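Community Help > House & Home > Storage and Sorting

Browse | Ask | Unanswered | Members | Sign in

Best way to clear out a bathroom cupboard before moving to a smaller place?

Posted in July by Pliltside
216 views · 3 replies · 11 shares

We're going from a three-bedroom house to a two-bedroom unit in Zovstead at the end of next month. The new bathroom has a mirror cabinet and one drawer. At the moment we have a full linen cupboard plus the vanity, and both are packed with half-used bottles, old medicines, hair appliances, travel sizes and I don't know what else.

I had a go at it last weekend and gave up after an hour. I pulled everything onto the floor, couldn't decide on any of it and put most of it back. My husband wants to tip the lot into a skip. I'd like to do it properly, but I only have evenings free and there are two kids in the house.

Specifically:
- what order would you do it in
- what happens to old tablets and creams
- are hair dryers and so on worth giving away, or do the op shops refuse them
- any storage that fits in one shallow drawer

Not looking to spend much. Thanks.

Share · Follow · 4 comments

Vira Sydorenko
38 helpful votes

I did the same move two years ago, bigger place to smaller, and the bathroom took longer than the kitchen.

Don't empty the whole cupboard. Do one shelf a night and finish it before you go to bed. Start with medicines, as you want those out of the way with kids around. Check the dates, put anything expired in a bag and take it to the chemist. Ours took the lot over the counter, no charge and no paperwork. Leave tablets in their blister packs, and black out your name on the labels with a marker. Don't flush any of it.

Next do liquids. If two bottles are the same shampoo, tip one into the other. Sunscreen past its date goes in the bin. Perfume and nail polish shouldn't go down the sink. Our council has a chemical drop-off a few times a year, so ring yours and ask.

After that, appliances. Plug each one in and see if it heats up. Look along the cord for splits, mostly near the plug. Ours came to two dryers, a straightener, a curling iron and a crimper that hadn't been used since my daughter was in year 8. We kept one dryer and the straightener.

Op shops vary a lot. The one near us won't touch anything electrical because they've got no one to test and tag it. The bigger one in the next suburb does its own testing and was happy to have them. Phone first or you'll be carting it all home again. Anything dead goes to e-waste and not in the kerbside bin.

For sorting I used the kitchen table and whatever plastic tubs and bowls were in the house. Cheap ones with holes in the side are good, you can rinse them out when something leaks. Small stuff in a bowl, bags of spares in a basket, appliances left loose on the table until you've tried them.

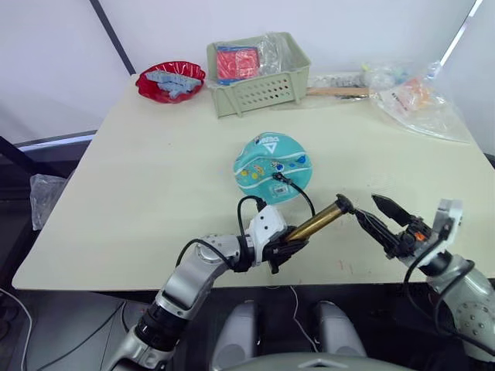

Arif Govindasamy says to do the towels before any of it, and I've come round to his view. They take up more room than everything else put together, and once they're gone you can see what shelf space you're dealing with. Two each and two spare was plenty for us. The vet took the old ones.

Helpful (12) · Reply · Share

Bralier
3 helpful votes

just chuck it. if you haven't used it since last winter you wont use it in the unit either. we filled a skip and I missed one thing, the good nail scissors

Helpful (2) · Reply · Share

Pylypenko
9 helpful votes

Mostly agree with Vira. On the drawer, measure the inside height before you buy any dividers. The runners and the lip took nearly 2 cm off ours and the first set had to go back. Cutlery trays from the discount shop work fine and cost less than anything sold for bathrooms. Stand tubes on their caps if the drawer's deep enough, otherwise lay them all facing the same way.

Dryers never fit in a drawer. We put a hook inside the cupboard door under the basin and it hangs there by its loop. Check the door still shuts over the pipe before you screw it in.

Also take the kids' medicine out of the bathroom altogether. Steam isn't good for it. Ours is on the top shelf in the hall cupboard in a tub with a clip lid.

Helpful (6) · Reply · Share

More in Storage and Sorting | Moving House | Recycling | Back to top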